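The clear desk people

Every January my feed fills up with the same advice. Clear your desk and you will clear your head. This year it came as a paid course called Marura, sent to me by my friend Judit Kiss with the message "you need this more than I do." Thanks, Judit.

I did the free part and read the 300 comments under it. I remain unconvinced.
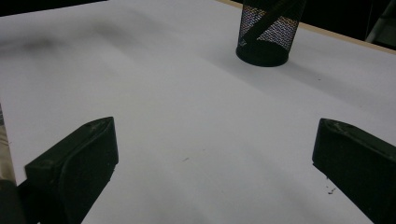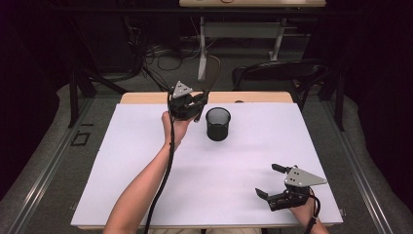

White tabletops, both of them. Both get a pen cup.

The claim, if you strip out the breathing exercises, is that every object you can see takes a little bite out of your attention. Fine. I can believe that a pile of unpaid bills next to my elbow is bad for my mood. What I don't believe is that the stapler is doing it too. The course treats the bills and the stapler as the same kind of problem, and the answer to both is a storage box, which the Marura people will happily sell you.

I've been working from home for long enough to have tried this before. A few years back I rented a desk at Grajales, a shared office with a strict rule that everything had to be gone by 6 p.m. You came in to a bare surface every morning. I spent the first part of every day getting things out of a locker and the last part putting them back, and in between I did the same amount of work I do at my kitchen table with a cereal bowl on it. Maybe less. I had no cereal bowl to go and wash when I was stuck on a paragraph.

Kevin Arango, who had the desk across from mine, loved it. He still does. He says an empty desk makes him feel like the day hasn't gone wrong yet, and I can't argue with that because it's a feeling and he's the one having it. But Kevin also wakes up at 4 a.m. on purpose. I suspect he would be productive in a ditch.

That's my trouble with most of the success stories. The people telling them were tidy to begin with, or they had just quit a job, or moved, or stopped sharing a room with a toddler. Then they bought a tray and the tray got the credit. One woman in the comments said she had finished her novel within two months of starting the course. Good for her! She also mentioned, further down, that her kids had started school that fall.

And where does the stuff go? The free lesson gets very vague at this point. I followed the instructions and moved everything off my desk and onto the bed. At bedtime I moved it onto the chair. It is now on the floor of the closet, where I can't find my tax folder, and not being able to find my tax folder has taken a far bigger bite out of my attention than the folder ever did when it was sitting next to the lamp.

I'll give them one thing. Wiping the desk down was nice - there was a ring from a coffee mug I had stopped noticing, and I did enjoy getting rid of it. That took a damp rag and no course.

Judit wants to know if I'm going to pay for the second half. I've told her I'll think about it once I find the folder.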